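Stotstead Adult Learning
Running a Shared Work Table: notes for session 4

Last week we did solo benches, where the only person you can annoy is yourself. This week, several people and one long table.

Before you start

Read Trenow, chapter 2, on standing work. It is 20 pages and feels like 98. The bit on table height is worth the effort; the bit on the moral character of stools can be skipped.

Where people stand

Pellegrini's rule is one side of the table per task. If half the group sorts from the left and half from the right, things meet in the middle and stay there. Leave room to pass behind anyone bending forward. Bags count as part of the person wearing them, a point most often learnt by whoever is standing behind.

Near end and far end

The near end of any table fills up first. Kistholm calls this "the doorstep effect" and gives it a whole diagram. Send the first arrivals to the far end and be firm about it. They will drift back.

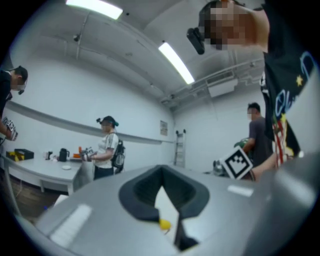
Hands and talk

Agree who is reaching before anybody reaches. A short word will do: "mine", "yours", "wait". Long explanations over a table tend to end with two people holding the same object and a third holding an opinion.

Look down at your own patch first, then up. Swap places at the halfway point, including those who say they are happy where they are.

For Saturday

Sketch a table you share at home or at work. Mark where things pile up and who put them there. Initials only, please, after last term.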